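The chip shelf, month two

I have now spent the better part of April trying to get a robot to put snacks on a shelf, a job I held at sixteen and was not considered gifted at.

The question is simple enough. If you train a grasping policy on demonstrations of stiff things, like boxes and cans, how many demonstrations of floppy things do you have to add before it stops embarrassing you? Hazem Erraji, who did the original box work at Judbridge, guessed several hundred. I guessed fewer, mostly because I was the one who'd be collecting them.

So I collected 80. Bags of chips, all teleoperated, all on the same white table, with the wrist camera running. Then I trained two versions of the policy: one that sees only the wrist view, and one that also gets the gripper's finger width at every step. Hazem calls the second one Kimora. I call it "the other one." 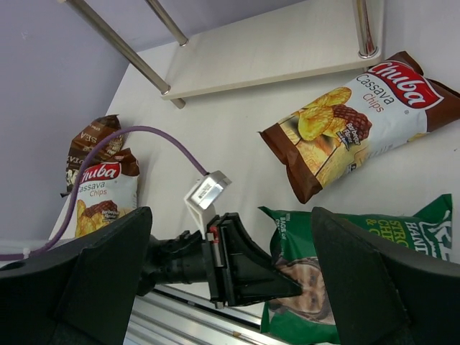 Wrist view with the bags laid out. Barbeque cassava chips at upper right, shelf behind.

The wrist-only version is a confident crusher. It picks a good spot, closes, and keeps closing, as if the bag were a can that owed it money. A bag gives way and looks different every time, and 80 demonstrations evidently weren't enough to teach it when to quit from pixels alone.

The other one stops sooner. It lifted most of what I put in front of it and broke noticeably fewer chips, which I checked by opening the bags and eating the evidence. Where it still falls down is overlap. Put one bag partly on top of another and it will happily pinch both, then hesitate over the shelf with its double catch.

I don't want to oversell this. It's one table and one gripper, and both versions get worse when I move the shelf by around 2 inches -- so "generalizes" is a word I'm keeping in the drawer for now. Next I'm going to vary the shelf position during collection and rerun both. Hazem wants soup pouches too. He can bring his own.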